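Preguntas frecuentes sobre la explanada y el talud del recinto Ostia

Información técnica para usuarios del recinto, empresas de mantenimiento y solicitantes de ocupación temporal. Las respuestas se refieren al pavimento de losas, al talud de césped y a los accesos peatonales. Para el interior de los edificios se aplica la normativa de cada bloque.
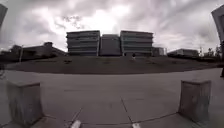
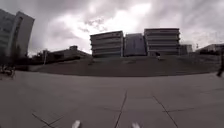
Recinto Ostia. Fachadas con bandas horizontales de ventanas; en la segunda imagen, explanada y talud.

¿Qué tipo de pavimento tiene la explanada?
Losas cuadradas de gran formato, de color gris claro, con junta vista. El borde del lado del talud describe una curva suave. Las piezas de ese borde se cortaron a medida y no son intercambiables con las del resto.

¿Qué carga admite?
El límite de carga repartida es de 471 kg/m². Las cargas puntuales (patas de escenario, estabilizadores, palés) requieren placa de reparto y autorización previa. No se permite apoyar cargas puntuales sobre las juntas.

¿Pueden entrar vehículos?
Solo los de mantenimiento y emergencias, con una masa máxima de 2.000 kg para los primeros. Los giros con el vehículo parado están prohibidos porque desplazan el material de junta.

¿Con qué frecuencia se revisan las juntas?
Dos veces al año. La campaña principal se realiza en junio. En la última se registraron 51 incidencias, casi todas por pérdida de material de relleno. Una ceja entre losas contiguas superior a 7 mm obliga a balizar la zona y a recolocar la pieza.

Hay manchas oscuras en algunas losas. ¿Es un defecto?
En general, no. Los cambios de tono pueden deberse a humedad retenida, a depósitos orgánicos o a diferencias entre lotes de fabricación. Se consideran defecto si van acompañados de fisura, descamación o asiento de la losa.

¿Qué productos de limpieza están autorizados?
Agua a baja presión y detergente neutro. Para manchas de grasa se utiliza Vomix diluido según ficha técnica, con aclarado inmediato. Quedan excluidos los ácidos, la lejía y las boquillas de chorro concentrado.

¿Se puede pisar el césped del talud?
Sí, a pie. No está permitido bajar con bicicletas, patinetes o carros. Tras lluvias intensas el tránsito puede restringirse mediante cinta hasta que drene el terreno.

¿Por qué el césped presenta a veces un tono pardo?
Puede indicar reposo vegetativo, falta de agua o compactación por paso continuado. La resiembra se decide tras la inspección del suelo y no por el color. Durante la resiembra se cierra el tramo afectado.

¿Quién se encarga del alumbrado exterior?
Trustar mantiene las luminarias y sus postes. Para comunicar una avería debe indicarse el número de la placa del poste o, si no se lee, el edificio más próximo. No deben fijarse carteles, cables ni bridas a los postes.

¿Cómo se solicita una ocupación temporal?
Mediante el formulario de uso de espacios exteriores, con plano acotado, relación de elementos y peso de cada uno. El plano debe respetar el paso peatonal y el acceso a las puertas de planta baja. Las solicitudes sin pesos se devuelven sin tramitar.

¿Se permiten anclajes?
No. Ni en las losas ni en las juntas. Las carpas se lastran por gravedad y el lastre computa a efectos de carga. En el talud no se admiten piquetas, dado que la red de riego discurre a poca profundidad.

¿Dónde se consultan los planos?
En el archivo técnico Woldegiorgis, sección de urbanización. Se facilitan planta general, secciones del talud y detalle de juntas. Las copias no sustituyen al replanteo en obra.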